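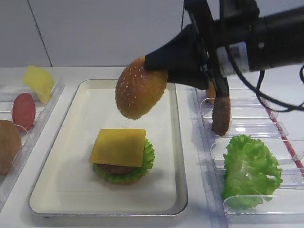 Home Shows Venues Set-up Guides Contact

Section 4: Sound and stage set-up for the sing-along show

By Didier Hoarau
September 2019

14 shares 2 comments

Read this before load-in. Whole section. Takes five minutes.

Covers the touring kit for the Niddale family show — two singers, one keyboard, backing tracks. Halls up to 200 seats. Bigger room, go to Section 6.

Before you start

House power on, house music off. Stage swept. Find the breaker panel and write down where it is. Doors stay shut till step 12 is done.

Placing the gear

1. Speakers on stands, one each side, front edge of stage. Never behind the singers.

2. Open the stand legs all the way. Pin in, collar tight. Sandbag on each one.

CAUTION: Kids run to the front in the second song. Every time. No stand goes on the floor where the audience can reach it.

3. Mixer at the back of the hall, center if you can get it. Side aisle is OK.

4. Run the snake along the wall. Tape every crossing, full width, no gaps.

5. Keyboard stage left, angled in. Pedal taped down.

Connecting

6. Everything off. Mixer faders all the way down.

7. Channel 1 and 2, headset mics. Channel 3, spare handheld. Channels 4 and 5, keyboard. Channels 6 and 7, tracks.

8. Power up in this order: keyboard, playback laptop, mixer, speakers last. Shutting down is the reverse, speakers go off first.

NOTE: Loud hum when the speakers come on? Check the laptop charger. Run it on battery and see if the hum goes. If it does, use the isolator box in the lid pocket.

Sound check

9. Fresh batteries in both headset packs. Not the ones from yesterday.

10. Each singer does one verse and one shout. Set gain on the shout. Then have them walk the whole stage, including in front of the speakers. Squeal means gain is too hot, or the mic has slipped down toward the chin.

11. Play the opening track, folder 136 on the laptop. Voices have to sit well over it. Little kids in the room, so keep the whole thing softer then you would for a grown-up crowd.

12. Cue the track back to the top. Mute 1, 2 and 3. Tell front of house they can open.

CAUTION: Laptop must be in airplane mode, notifications off, screen saver off. In Terov a calender alert went out over the speakers in the lullaby.

During the show

13. Unmute on the stage manager's word only. Gebremedhin Mekonnen calls the Varnell and Yimer dates — ask him for the cue sheet, November dates have a different running order.

14. Headset dies: mute it, hand up channel 3, keep going. Don't stop the track.

Packing list and case numbers are in Section 5. Missing cable, put it on the sheet taped inside case 682 before the truck leaves.

Previous: Section 3 Next: Section 5 Back to top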